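Automation and Everyday Work
Week 10 handout: Can machines do the chores yet?

Reading for this week: course pack, sections on grasping and on soft materials. Bring your chore logs from October.

1. Where we left off

Last week covered machines that do one household job in a closed box. The dishwasher and the clothes dryer both work because a person does the loading and unloading. The box handles water, heat and time. The handling of objects stays with the person.

This week is about that leftover part: picking up, opening, folding, sorting, putting away.

2. Rigid and soft objects

A mug has the same shape before and after you pick it up. If a machine knows where the mug is and how wide it is, most of the problem is solved. Factories have worked this way for decades, with parts held in fixtures so that each one arrives in the same place.

Towels, bags, cables and bread dough change shape when touched. The position of one corner says little about the position of the others. A plan made before contact may be out of date a moment after it.

Terms to know:
Deformable object: an object whose shape changes under normal handling force.
Parallel gripper: two fingers that open and close along a line.
Regrasp: letting go and taking hold again at a better point.

3. The Widden exercise

The Widden chore list has 510 entries, collected from homes and small shops. Students in this course sort them by what the hands have to do. Cleaning a window and wiping a counter land in one group. Packing a lunch and bagging screws land in another.

Of the 510 entries, 100 involve a bag of some kind. Bags are cheap and common, and they are hard for machines for several reasons:

Clear plastic is difficult for a camera. It shows what lies under it, and it throws glare.
The two layers cling together, so the opening has to be found and then separated.
Pulling on one corner wrinkles the rest.
A zip seal has to be lined up and pressed along its full length.
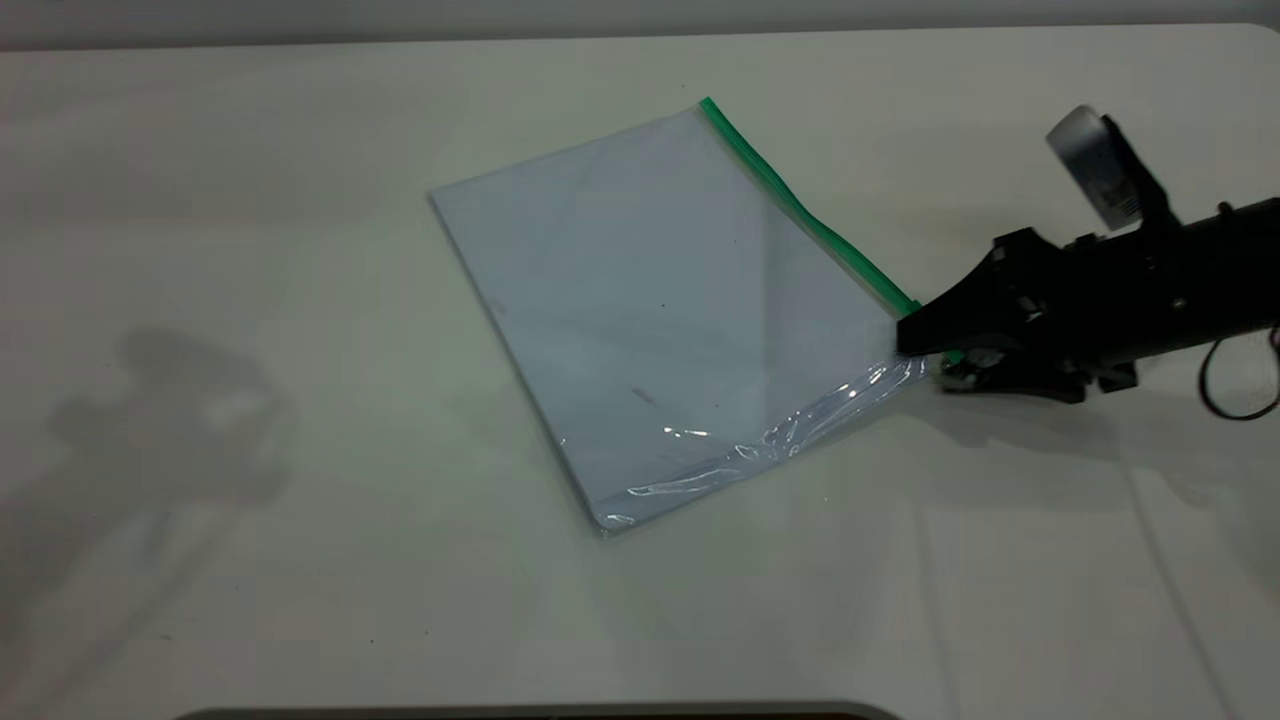
Figure 1. Parallel gripper holding a clear zip-top bag at one end of its green seal. Note the wrinkles and glare.

Most people open a bag like this with two hands, and feel the layers slide between finger and thumb. A single gripper with hard fingers can pinch a corner. To get the bag open it needs a second arm, a clamp, or something on the table to pull against.

4. Shop floor compared with home

Tistska, a packing shop, gets around the problem by buying its bags on a roll, already open on one side. A puff of air spreads the mouth and the part drops in. The line fills 2,220 bags in a shift. It can't close a loose bag taken from a drawer, and it was never meant to.

Oosthuizen and Geltance, the other two shops in the course pack, still bag by hand. Their orders are small and the bag size changes often.

So the answer to "can a machine do it?" depends on how much of the setting may be changed. A shop can change its bags. A household usually won't.

5. For discussion

Pick one bag task from your own log. Write down each point where you used two hands, and each point where you felt for something you couldn't see. Which of those steps could be removed by changing the bag?

Written answers, one page, are due at the start of the next class.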